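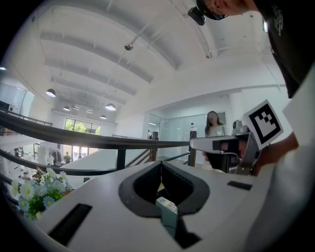
Session 9 covers how the epics were passed along before anyone thought to write them down, and what the writing then did to them. The singer carried stock phrases, set scenes and a great deal of nerve. A stock phrase is a bit like an artificial daisy, white petals, yellow center, good in any season and never in need of water. Singers kept bunches of them and stuck one in wherever a line came up short.

Terms to know: formula, type scene, ring pattern, variant. Holloway's reader gives almost 23 definitions of "epic." Learn one. 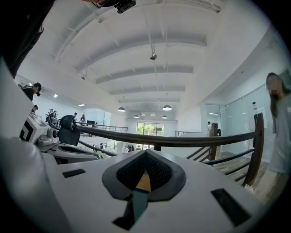 Variants are where most essays go wrong. Two tellings that disagree are two tellings, and the older one is not automatically the good one. Please stop writing "the original" in the margins.

Reading for next time: Varnum packet, section 13, including the footnotes, which are longer than the section. The Utcombe library copy is missing its last page.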